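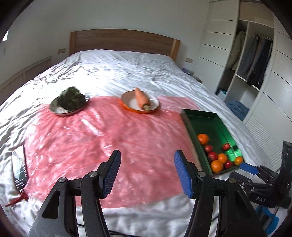 Zukunel password manager review

I have been using Zukunel as my only password manager since January, on a Windows laptop, an Android phone and an elderly iPad that mostly gets used for recipes. Before that I had everything saved in the browser, plus a paper notebook for the bank. Moving over took one evening.

Setting up

The installer is small and doesn't try to add anything else. You choose a main password, print or write down a recovery sheet, and that's the account made. The main password has to be long. Mine was rejected twice before it was happy, and the message only said "too weak" without telling me what it wanted. Four unrelated words did the job in the end.

Importing from the browser worked for nearly everything. I had roughly 100 logins and a handful came across with the web address in the wrong box, so they wouldn't fill. You can fix these by hand, but there is no way to search for entries with a blank address, so you find them one at a time as you try to log in to things.

Remember to delete the exported file afterwards, and empty the recycle bin too. It is a plain list of every password you own. Zukunel does put up a reminder about this, though it is in small grey text on the last screen and easy to click past.

Daily use

Filling in on the laptop is quick. The icon appears in the box, you click it, you're in. It will not fill on a page whose address doesn't match the saved one, and I tested this with a few lookalike addresses on my own home server. It refused all of them. It can be a nuisance with shops that send you to a different site to pay, but I would not want it loosened.

On Android it is less tidy. Some apps never trigger the pop-up, and my local library app is one of them, so I end up copying and pasting. The clipboard is cleared after 30 seconds. You can make this longer in the settings. I left it alone.

The vault locks itself when the laptop lid is shut. Fingerprint unlock on the phone has been fine apart from the usual trouble with cold hands.

Sharing

A family plan lets you share folders. Lovisa Ljungberg, who tested this part with me, got the invitation straight away but couldn't open the folder until I had approved her device from mine. The email doesn't mention this step. Once approved, changes showed up on her phone within a minute or so.

Taking someone off a folder is simple enough. Zukunel then lists the passwords they had seen and suggests changing them - a good feature, and I used it when we finished.

Login codes

It can hold two-step login codes next to the password. I tried it and then moved the important ones back to a separate app, Fostmont, as I don't like having both in the same place. For a forum account it hardly matters.

Support

I wrote to support about the blank address problem and had a reply after 2 days. It was written by a person and it answered the question, the answer being that a filter is planned but has no date.

Verdict

Good on a computer, passable on a phone. The import needs work and the wording on some screens needs more. I have renewed on the single plan and will look at the Android app again when the next big update is out.

Gunvor Halvorsen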